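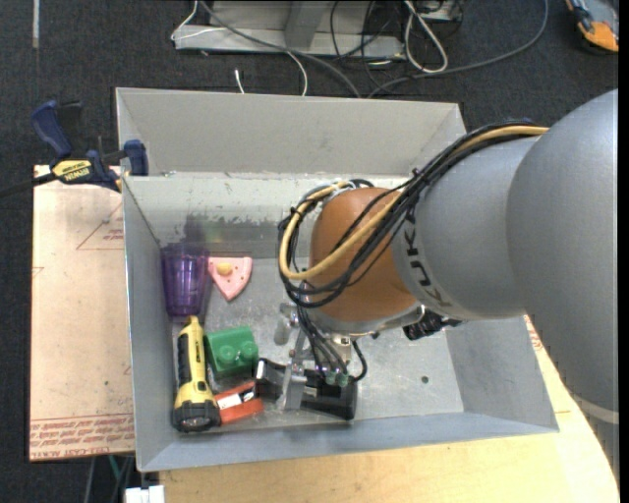 3.2 What counts as worn

Paint is a poor witness to age. Most of the owners we interviewed in Skekisero judged secondhand equipment by its finish, and they marked it down hard for any loss of color, even on parts that do no work. Figure 2 shows the kind of surface they objected to: a long band of peeled and flaking paint on the inner wall of a metal bin, with darker metal exposed beneath. Shown this wall, one dealer offered half his usual price and then, after some thought, less. The scratched floor troubled him very little – floors, he told us, are supposed to look like that.

Figure 2. Paint loss on the inner wall of a gray metal bin.

We asked 52 buyers to rank such marks by how much they would knock off the price. Flaking paint came first and dents second. Cracked welds, which do end the life of a bin, finished behind a missing label. Birhane found the same order among furniture buyers in Nyaga, where a scratched tabletop cost the seller more than a loose leg. Sellers have drawn the obvious lesson, and the paint shop in Faltton is booked until October.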